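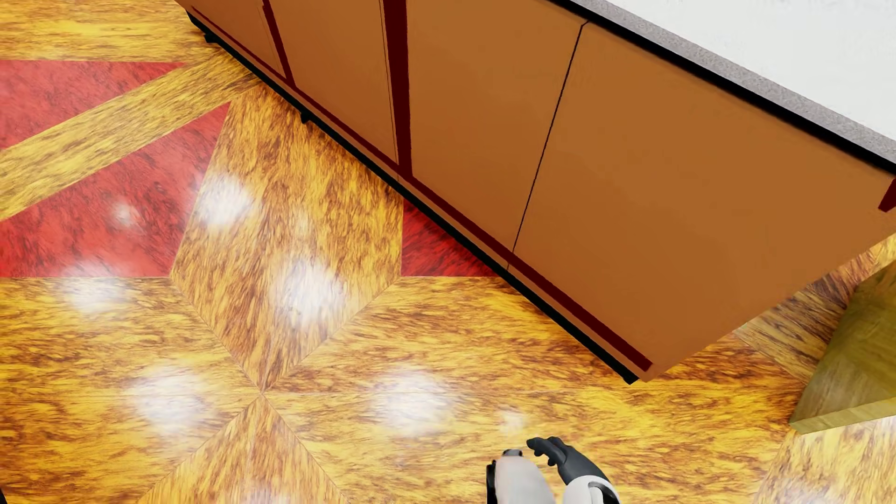 Words by Giang Khương
Filed under: Home recording, Film music | 5 min read

So you've cut your short film and now it needs music. I've scored a handful of these from my spare room, and the spotting session is the bit I'd never skip. You sit with the director, watch the film and decide where the music goes. Here's how I run mine.

Ask for a locked cut first. I once started on Tokness with the edit still moving, lost 311 frames from the chase overnight and had to rewrite the lot. Never again!

Watch it once with no temp music and no notes. Then go back to the top and stop wherever either of you feels a cue should start. Write down the timecode in, the timecode out and a few plain words about the mood ("she's lying", "nearly home"). Doğukan Gökçe, who directed Tokness, only ever talked in colours, so I wrote those down too.

Next, open your project and drop a marker at every start point. Set the tempo to 60 to begin with – one beat a second makes the sums dead easy – and nudge it up or down until your big moments land on a beat.

Sketch each cue on piano before you touch any strings. I send mine over as rough videos, no more than 10 minutes' worth at a time, and wait for a yes before I orchestrate anything. Leave two seconds of silence at the head of every file you export, and put the cue number in the name.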